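The Pouch Question, Settled for Now

Last updated: August

Members of the Jollville Paper and Mending Circle will recall that our spring meeting ended in a disagreement about bags. It began as a disagreement about where the good scissors had gone, but by the time the coffee ran out we had moved on to bags, and several people went home without saying goodbye to each other. I promised to look into it over the summer and report back in the newsletter. I made this promise mainly so we could lock up the hall.

For those who were absent, or who have worked hard to forget, the situation was as follows. The Circle owns a great many small things: embroidery patterns, folded quilt templates, knitting charts, packets of needles, bias tape, buttons, more buttons, and a set of instruction leaflets for a sewing machine we sold years ago. These lived in shoeboxes. The shoeboxes lived in the hall closet, in a stack whose order was known to one person, and she moved to be near her grandchildren. Finding a single pattern meant unstacking the lot. Our last inventory listed 371 items, and I can report that it took longer to find the inventory than it would have taken to make a new one.

Two camps formed. The first wanted clear plastic envelopes, the slippery kind with a snap. The second wanted manila, on the grounds that manila was good enough for the county and ought to be good enough for us. A brief third camp proposed going digital. We thanked him and gave him a cookie.

I went and bought mesh zipper pouches, which neither camp had asked for, and so I have managed to disappoint everyone evenly. They came from Fasteo, the stationery counter at the back of Pylypenko's, where you can buy one as a trial without being made to feel cheap about it. I bought one as a trial. I took it home, cleared off the cutting table, laid out a sheet of the green grid paper we use for drafting, and put the pouch through its paces. It stayed out for the better part of a week, and my household learned to eat elsewhere.

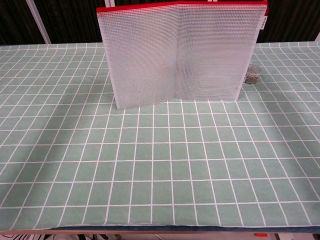
The trial pouch, folded and standing on its own on the grid paper.

I'd like to draw the membership's attention to the standing up. I had no idea it would do this. I folded it down the middle to see if the mesh would hold a crease, set it on its edges the way you'd set down a birthday card, and there it stood, zipper side up, looking rather pleased with itself. It has no practical value that I can think of. A pouch is meant to lie flat in a drawer or hang from a hook, and we aren't opening a gift shop. All the same, I have sat through many years of manila, and no manila envelope has ever tried to impress me.

On to the serious matters.

Can you see through it? Sort of. The mesh is white and translucent, with a small square weave, and it takes the edge off whatever is behind it. Large print comes through fine. With a pattern sleeve inside, I could tell at arm's length that I had a child's nightgown and not a tote bag, which covers most emergencies. Small print is hopeless. If you need to know that it's a child's nightgown in size 6, you'll have to open the zipper or write a label. The clear-envelope camp will bring this up, and I'd ask them to remember how their favorites behaved on the sunny windowsill two summers back, when the snaps popped off and the plastic stuck to the patterns.

Does the zipper work? It does, and it's red. I mention the color because a member stopped me outside the post office to ask if they came in something quieter. They probably do. I like the red. In the closet, with the light bulb we have in there, red is the only thing a person can find, and I intend to hang all the patterns with the zippers facing out so that the top of every pouch shows as a bright line. If you would prefer a soothing closet, please come and see me about taking it over.

Will it hold its shape? Mostly. After a week of being folded, opened, stuffed, emptied and folded again, my pouch had a definite crease down the middle, a wrinkle, and some curl along the bottom edges. I ironed it between two tea towels on the lowest setting, which helped the wrinkle a little and did nothing for the curl. I don't recommend this. The smell was not strong, but it was informative.

Will it hold our things? Patterns, yes. Charts, yes, if folded once. Needles, absolutely not. I put a packet of loose sharps in to see what would happen and what happened is that they looked for the exits. Needles are staying in the tins, and anyone who puts a loose needle in a pouch will be sorting buttons until Thanksgiving. Buttons themselves do all right as long as they're bigger than the holes, a rule I feel should not have to be written down, though experience says otherwise. Bias tape goes in nicely and comes out in one long regret unless you pin the end.

I also tried it against spills, by way of an accident with a glass of iced tea. Mesh is not a barrier to iced tea. I understand there are lined versions. The Circle has a rule about drinks at the cutting table already, and I'd like it noted that I have been properly ashamed.

A word about the grid paper, while it's on my mind. The sheet I used is from the new roll, and it does not care to lie flat. It ripples toward the sides, and I had the same trouble with the next sheet I cut. If you're drafting anything where a straight line matters (so, everything), weigh down the corners before you start and check your measurements with a ruler. Don't count squares and hope. I counted squares and hoped on a sleeve in July and the sleeve is now an oven mitt. We have plenty of this paper left, so please don't anyone order more until we've used it up or come to an understanding with it.

As for money, the pouches are inexpensive by the piece and become less so when you need as many as we do. I went back through the inventory and crossed off the duplicates, the leaflets for the departed sewing machine, and a folder marked "Misc. (good)" that turned out to contain coupons. This leaves 264 things worth keeping. They don't each need a pouch of their own. Grouped sensibly, by what they are and who is likely to want them, they should fit into far fewer, and Abdul-Rahman Sulemana has offered to work out the grouping. He catalogs sheet music for the Idance studio across the street, so he is accustomed to paper and to people who put it back in the wrong place. He has asked only that we stop helping him until he's done.

His plan so far is to keep garment patterns together by size, with the quilt templates next to them and the knitting charts on the far side, where the knitters can get at them without a lot of sighing. Each pouch gets a card tucked in the front, written in marker thick enough to read through the mesh. The card says what's inside and has a space for the initials of whoever borrowed it. The old system for borrowing was memory, and most of us are no longer lending institutions in that respect.

If you have Circle patterns at home, and I know that you do, please bring them to the next meeting. There'll be a basket by the door and no questions. I will be looking the other way, in the direction of the coffee. Last time we did this, we got back items we had never noticed were missing, along with a library book and a spatula. The spatula is still in the kitchen drawer if it's yours.

The manila supporters have asked whether they may keep their own patterns in manila. They may, at their own houses. The clear-envelope supporters have asked for a second trial with a better brand of envelope, and I have told them I'd consider it once my cutting table has recovered. The gentleman who wanted to go digital has sent me a spreadsheet, which I've printed out and put in the pouch.

We'll need hands for the sorting, which starts at 10 a.m. the morning after the next meeting and goes until the closet door can be closed. Bring a thick marker and your reading glasses, and eat first. Shoeboxes in good condition will be free to anyone who wants one, and those with no takers go out with the recycling.

The good scissors are still missing. They have orange tape on one handle.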